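Scrutineering and Data Technician (Seasonal, Part-Time)
Warrier Single-Seater Championship
Posted September 10, 2023

The Warrier Single-Seater Championship is recruiting a scrutineering and data technician for the coming season. The position is based at the series workshop in Trataddale, with travel to all rounds. It reports to the chief scrutineer and carries no sporting authority. Decisions on penalties remain with the stewards of the meeting.

The championship is a one-engine, open-chassis formula. Cars run a sealed four-cylinder engine, a control damper and a control tire. Chassis may be of any make, provided the car meets the dimensional limits in the technical regulations. Entries are capped at 36 cars per round. A revised seal and logger procedure came into force in June, and the workload at the track has grown beyond what the present crew can handle between qualifying and the first race.

Duties

Weigh cars with driver on the series scales after each qualifying session and race. Minimum weight is 856 lb without driver, with a separate combined figure listed in the regulations.
Check and record engine seals, carburetor restrictors and gear ratios.
Measure ride height, track and wing position against the reference jig.
Download the Siteck control logger from each car and compare the engine speed trace with the reference file.
Maintain the seal register and the car log books.
Assist with engine teardown when the stewards order one. Teardowns are done at the workshop, normally in the week following the meeting.
Keep the Lerker flow bench in calibration and log each check.

Requirements

At least two seasons of hands-on work with single-seaters, sports racers or an equivalent category, in a team or as a scrutineer.
Confident use of micrometers, bore gauges, height gauges and corner scales.
Ability to read an engineering drawing and apply a stated tolerance without interpretation.
Basic familiarity with logged data. Training on the Siteck software is provided.
Legible handwriting. Log books are still kept on paper.
A valid driver's license. Experience towing a two-axle trailer is preferred.

Applicants may not own, enter, prepare or drive a car in the championship during the period of the contract. This also applies to cars entered by a member of the applicant's household. Work in other series is allowed if declared in advance.

Terms

The contract covers all rounds and 4 test days. Track days run from gate opening until parc ferme is released, usually ten to eleven hours. The day rate is $319, paid monthly. Lodging is booked and paid by the series when the circuit is more than two hours from Trataddale. Meals at the circuit are included. Mileage is paid only when the technician is asked to use a personal vehicle.

Workshop days are scheduled by agreement, with a minimum of two per month during the season. Safety shoes are required in the scrutineering bay at all times. The series supplies overalls, a rain jacket and hearing protection. Precision measuring equipment is issued by the series and stays in its possession; personal gauges may not be used for any measurement that could be cited in a report.

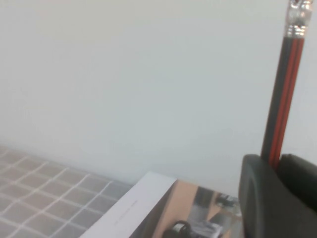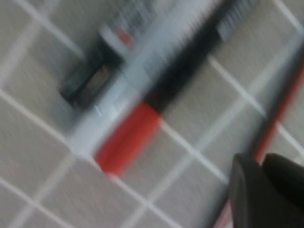
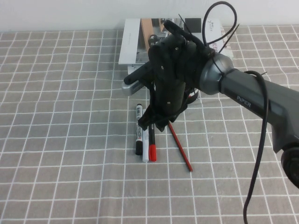
How to apply

Send a letter of no more than one page and a résumé listing categories worked in, dates and specific responsibilities. Include two references, at least one of whom must be a licensed official or a team manager. Copies of any current scrutineering license should be attached. Applicants without a license will be considered, but must obtain one before the first round. The series pays the fee.

Shortlisted applicants will be asked to attend a half-day practical assessment at the Trataddale workshop. The assessment consists of a full dimensional check on a car of known condition, a restrictor measurement, and a short written report. Travel costs for the assessment are reimbursed against receipts.

Applications should be addressed to the Technical Office, Warrier Single-Seater Championship, Trataddale. The current technical regulations are available from the same office on request, and applicants are expected to have read the sections on seals and minimum weight before attending.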